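Home | News | Kitchens | Storage | Workplace | Contact

Filed under: Kitchens, Shared Spaces

Shared kitchen at Cultbridge moves condiments out of the refrigerator door

29 October 2023

The shared kitchen on the second floor of the Cultbridge building has a new layout for table condiments, plates and bowls. The change took effect this week and applies to all tenants who use the room for lunch. Ketchup, mustard, vinegar and hot sauce now have a fixed shelf next to the serving counter. Personal items stay in the refrigerator, in the tenant's own bin.

The work was planned by Domnica Ursu, who manages the building, and carried out by Manolakis, a fitting company that also installed the original cabinets. It took two days. The kitchen stayed open in the mornings but was closed after 11 a.m. while the old wall rack was removed and the holes were filled.

Complaints about the refrigerator go back to July, when the door shelf cracked under the weight of bottles and jars. A replacement shelf was fitted, and a limit was posted on the door. The limit was not followed. By the end of the summer the second shelf had started to bow in the same place, and the door no longer closed on its own when released.

"The door was carrying more than it was built for," Ursu said. "Most of it was sauce. Several tenants had bought the same thing, opened it, used a third of it and left it there."

An inventory was taken before the move. It listed 187 items in the refrigerator and the two cabinets beside it, including 9 open bottles of ketchup. Four were past the date on the cap or label and were thrown out. The rest were combined with the shared stock or returned to the tenants whose names were on them. Unmarked items were left on the counter for two days and then discarded.

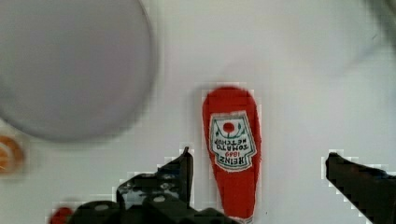
Bottles made to stand on the cap are to be stored that way on the new shelf. A bottle may be laid on its side on the serving counter during a meal if the cap is fully closed. It should go back to the shelf when the table is cleared. Glass bottles have to remain upright at all times, and the shelf has a raised lip along the front to keep them from sliding off.

The shelf is 14 inches above the counter surface. The first drawing had it higher, in line with the bottom of the wall cabinets, but Viorica Ursu, who does the accounts for one of the ground-floor tenants and uses a wheelchair, asked for it to be lowered. The drawing was changed before the brackets were ordered. Plates and bowls were moved to an open rack at the same height for the same reason.

Storage temperature was the main question raised by tenants. Commercial ketchup is acidic and can be kept at room temperature for a limited time after opening, though many labels advise refrigeration. The building has set its own limit. An open bottle may stay on the shelf for four weeks. The opening date is written on a strip of tape on the back of the bottle, where it does not cover the product label. Mayonnaise, cream dressings and anything containing egg or dairy remain in the refrigerator and may not be left on the shelf overnight.

Costel Hodoroagă, who restocks the kitchen, will check the tape dates once a week. He said bottles with no date will be treated as opened on the day of the previous check.

"I am not going to ask around," Hodoroagă said. "If there is no tape, I put the tape on and write the earlier date."

Cleaning has also been revised. Caps and nozzles are wiped with a damp cloth after lunch. The shelf is washed with warm water and dish soap twice a week. Dried sauce around the cap thread was the most frequent entry in the cleaning log for the past quarter, ahead of crumbs in the toaster tray. The old wire rack made this worse, as drips ran through it and onto the bowls stored underneath. The new shelf is solid, and nothing is kept below it.

The bins inside the refrigerator were supplied by Vumby. Each tenant has one, marked with a suite number. Larger containers that do not fit the bin can go on the bottom shelf with a name and date. Items outside the bins with no name will be removed at the weekly check.

Cornel Furtună of Umevard, which rents the largest suite on the floor, said his staff had asked for single-serve packets in place of shared bottles. The request was turned down on grounds of cost and waste. Packets left over from delivered meals may be placed in the drawer under the shelf, and the drawer will be emptied at the end of each month.

Two items are still open. The refrigerator door seal has a gap near the lower hinge and will be replaced when the part arrives. The counter light above the serving area is on the same switch as the ceiling lights, and tenants have asked for it to be separated. Manolakis has been asked to price the wiring.

Tincuța Onu at the front desk has printed copies of the shelf plan and a roll of tape for anyone who needs one. Questions about items removed during the inventory should also go to her.

Related items

Refrigerator door shelf replaced on second floor
Dish rack heights: what changed and why
Weekly cleaning log, revised form
Toaster and kettle outlets to be tested
Where to leave delivered lunches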